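New windows, finally

June 21, 2020

We have lived with the old windows for eleven winters, and in January I decided it was enough. The bedroom was never above 60 degrees in the morning, and from the street we heard every bus.

I asked for two offers. Llorente wanted to sell us aluminum frames, very elegant, but too expensive for our small house. Dilent offered wood with triple glass, and their fitter, Njål Sundqvist, came himself to measure. He found that the kitchen opening is crooked, which the first company did not notice.

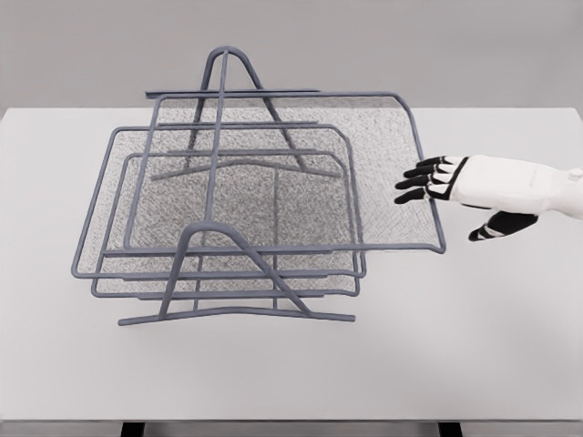

The color was the hardest decision. My wife Rosalía wanted dark green outside and I wanted white, so now we have green outside and white inside. This cost us 300 dollars more - I think it was worth it.

The work took three days. There was a lot of dust, and one sill must still be changed because it came too short. But last night I slept with the window closed and did not hear the bus. For the front door I am still looking. If somebody has experience with Hurent, please write to me.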